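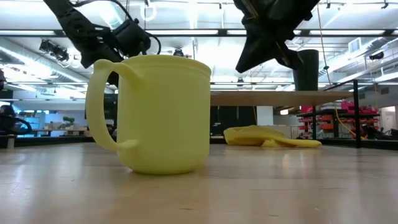
Photograph: Devendra Uniyal

The case against the perfect mug

Jul 19, 2025

The Rernetti catalogue arrived in May and devoted four pages to a single mug. It came in nine colours, all of them named after weather. It had a "considered" rim and a handle that had been through, so the copy said, 94 prototypes. I read this while drinking from something I was given free with an Easter egg, and the tea was fine.

I have been suspicious of mugs for a while now. I mean the ones that cost as much as a pair of shoes and come with a card telling you who thought of them. Somewhere along the way the plainest thing in the kitchen cupboard picked up a philosophy, and we are expected to pay for it.

So for six weeks I did my drinking out of other people's favourites. Readers were asked to tell us about the mug they reach for first, and 793 of you did. I read the lot. A good many were love letters, and very few mentioned design at all. You wrote about the one that fits under the tap, the one that came from a job you hated, the one your sister keeps trying to take home.

Where shape did come up, you were firm. Wide mugs, you said, let tea go cold. Tall ones tip over. I'm not convinced by either claim. A wide mug is easy to get a sponge into, which matters more to me on a Tuesday night than four minutes of extra warmth, and most of us forget the tea whatever it's in.

Take the pale yellow one at the top of this page. It's wide, with only a slight taper, a rolled rim and a big loop of a handle. At the bottom the handle flares out into a small flat tab. A catalogue would call that tab a thumb rest or a signature. I can't see that it needs to be called anything. The loop is large, and large is what I'd ask for, having spent a fortnight with an Okafor cup whose handle took one finger and resented it.

The finish is matte, and I have doubts there. Matte is everywhere at the moment. In my own cupboard the matte mugs are the ones with grey scribbles round the inside from the teaspoon, and I've scrubbed at those with bicarb to very little effect. The Wilimby range promises a surface that "ages with you". Mine aged ahead of me.

Then there's the cloth. Leave a mug on a bare wooden table and sooner or later you'll want something to wipe up with, and the trade has noticed that too. Zumer will sell you a drinks cloth on a leather loop, to be hung beside the kettle and, presumably, admired. I bought one. It was so handsome I used kitchen roll to protect it.

The yellow cloth lying behind our mug is in a heap, and that's how cloths live in every kitchen I trust. It's a louder yellow than the mug, too. A stylist would have matched them. I've been in houses where the tea towels had been chosen to go with the crockery, and I never knew where to put my hands.

Coasters had a surprising number of enemies in your letters. I'm on the fence. My table has rings on it from before I owned it, and adding one more seems a small crime. If yours is shiny enough to show reflections, you may feel differently and I won't argue.

As for the Rernetti, I did borrow one in the end. It's a good mug. It holds tea and the rim is pleasant. I gave it back and washed up the Easter one, which has a chip by the handle and a rabbit that's mostly gone.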